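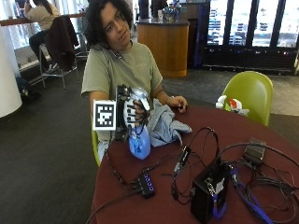
Round table, bottle and cloth, before clearing up.

26/10/2023

Workshop notes, wiping and bottles. KHL writing, Latifa to add hers in the margin if she gets a minute.

Plan was to get the bottle cleaning job written up properly so anybody on the rota can do it the same way. Currently everyone has their own method and the shelf shows it. Half the bottles have lint on, a couple still have glue round the middle where the old label was. Gkikas want the next lot back clean and dry with no marks and I would like to not have that conversation with them again.

Cloths first as that is where most of the trouble is.

Light blue ones. Soft, fold up small, you can bunch one in the hand and get it right round the shoulder of a bottle. Left a bit of fluff when new. After two washes, none that I could find holding the bottle up to the window. So: wash new ones twice before they go anywhere near a job. No softener!! Somebody put softener in with the July batch and they just pushed the water about, smeary mess. Those have gone in the floor rag bin. Do not fish them out again.

Yellow ones. Fine for benches. Too stiff for bottles, scratchy at the hem. Latifa cut the hem off one and it frayed all over. Not worth it.

Paper roll. Quick but breaks up on anything with glue left on it. Keep for spills.

Next, cleaner. Tried three things on old label glue, all on the scrap bottles from the bottom shelf:

Warm water and washing up liquid, ten minute soak. Paper comes off, glue stays. Goes grey if you rub it.

Cerorell, neat on the cloth. Glue off in one go, hardly any rubbing. Smell is strong, window open. Rinse after or it leaves a film, slightly greasy, you feel it more than see it.

Jellow spray. Did very little. Smells nice. Latifa thinks it needs longer than I gave it, she may be right, I gave it as long as it took to find a pen.

So Cerorell for glue, washing up liquid for everything else. Measured dose for the bowl is 2 caps of washing up liquid, any more and you are rinsing all afternoon. NB the caps on the new Stundley refill are bigger than the old ones so fill to the inside line, not the brim.

Method as it stands now (v3, bin the other two, the copy taped inside the cupboard door is v1 and is wrong about the order):

Cap off, cap in the small bowl on its own. Don't drop them in with the bottles, they get under everything.

Soak. Warm not hot. The plastic ones go soft at the neck if it is too hot and then the cap won't seat, lost a few that way in summer.

Peel label while wet, from the corner.

Glue off with Cerorell on a folded bit of cloth. Mark that corner of the cloth with a stitch or a pen dot and use only that corner. Otherwise you carry glue on to the next one.

Rinse inside and out, twice.

Shake, then upside down on the rack. Inside must be dry before wiping the outside, or it drips down your sleeve and on to the bit you just did.

Wipe. Hold the bottle low down and keep the base just off the table, turn the bottle, keep the cloth hand still. Start at the neck and work down. Bunch the cloth, don't fold it flat, flat only touches along one line on a round side.

Look at it against the light. Wipe again if needed with a dry bit.

Cap on, box.

The turning bit is what made the difference. I had always held the bottle still and rubbed round it and ended up with finger marks exactly where I let go to change grip. Latifa turns hers and has hardly any marks. Copied her, same result. Slow at first as it feels the wrong way about, then fine.

Left handers: same thing mirrored, rack wants to be on the other side. Have moved the hook so the rack can go either end.

About the table. Round one is nice to sit at but the bottles roll if you lay one down, and there is no back edge to stop them. Maroon top is good for seeing lint and water spots, much better than the white bench where you see nothing untill it is in the box. Keep the maroon. Latifa suggests a tea towel rolled up along the far side as a stop. Try it.

Chairs: the green plastic ones are ok for an hour. After that my back says no. They wipe down easily at least. If anyone has cushions at home they don't want, bring them, washable covers only please.

Cables. Too many on the table during wiping, loops everywhere. Wet work and cables do not go together. From next time anything with a plug sits at the far side and the bottles come across one at a time, dry. Wet bowl stays on the sink side, always. Spare leads to be coiled and tied, velcro ties are in the drawer under the kettle. Coil big and loose, the tight ones kink and then never lie flat.

Phones. Calls go on speaker or go outside, please, wedging it under your chin while your hands are busy gives you a stiff neck and sooner or later it goes in the bowl. Mine did in July, dried it in a cupboard for a week, never the same.

Stock, from Latifa's list:

Cerorell, one 500 ml bottle open, nothing behind it. Order.
Washing up liquid, plenty.
Light blue cloths, enough for now but the older ones are getting thin. Order one pack, wash twice (see above).
Labels, 122 left on the roll. Enough for this lot, not for the next.
Boxes, the flat ones, fine. The tall ones have got damp at the bottom from standing by the back door, move them up a shelf.
Rack, one peg snapped. Glued. Don't lean on it.

Time. Roughly 3 minutes a bottle once you are going, not counting soak. Glue ones take longer obviously. Doing all the wiping in one run is quicker than one bottle start to finish, as you don't keep drying your hands. Tried it both ways and would not go back.

Things that went wrong, so they are written down:

Caps mixed between clear and tinted bottles. They look the same and they aren't, the thread is a hair different. Clear caps go on tinted bottles and feel tight, then leak. Separate bowls, put a bit of tape on one.

Wiped a batch with a cloth that had been on the floor. Grit. Fine scratches near the base. Rule: cloth hits the floor, cloth goes in the wash. No shaking it out and carrying on.

Boxed some before the insides were dry. Opened next morning, fogged up, all back out again on to the rack. My fault, was rushing for the van.

Wrote on a bottle with the wrong pen. Doesn't come off with washing up liquid. Does come off with Cerorell, so no harm, but use the wax pencil.

Still to sort:

Better light over the table. The window is fine in the morning and useless after about four. Latifa has a clip lamp she will bring in.
Ask Gkikas whether they want caps on tight or just resting. Their sheet says one thing and the man on the phone said the other.
Bottle brush for the narrow necks, current one sheds.
Replace the v1 sheet on the cupboard door. I keep saying this.
Find out if Stundley still do the plain unscented, the lemon lingers inside the bottle and you can smell it when you take the cap off.
Drying rack number two? There's room if the old toaster goes.

Latifa's note, copied in as her writing is on the back of an envelope: "Blue cloths dry quicker hung by the corner than over the rail. Over the rail they stay wet along the fold and smell by morning. Also can we please have a bin that isnt on the other side of the room. L.A.H."

Agreed on both. Pegs are in the tin. Bin moved, it is now by the table leg, mind your feet.

Left on the rack overnight: the scrap bottles, the good bowl, both brushes. Cloths soaking in the bucket, need wringing out first thing.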